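Home Recipes Preserving Interviews Contact

Manaia McAlister has made pickles and ferments for sale under the Woso label for three years, and she prefers to talk about salt by weight. "A tablespoon of coarse salt and a tablespoon of fine salt are different quantities," she says. "I won't print a recipe that uses either."

Her standard sauerkraut takes 2 per cent salt against the trimmed weight of the cabbage. For a 600 g head that comes to 12 g. The cabbage is shredded, salted and left for an hour before packing. "You want the brine to come from the leaf. If it doesn't cover, add more at the same strength -- never plain water."

She keeps the jars at 18 degrees and tastes on the fifth day. Lids are loosened each morning for the first week.

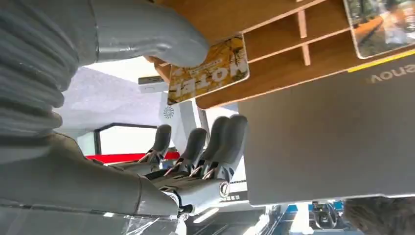 Caraway goes in at the start, whole. Garlic she leaves out of anything meant to keep past June, as she finds the flavour turns harsh. "It's a matter of taste, and Elvira Sánchez at Urrego does the opposite and sells plenty."

Once sour enough, the jars go into the fridge, where she leaves them for two weeks before opening.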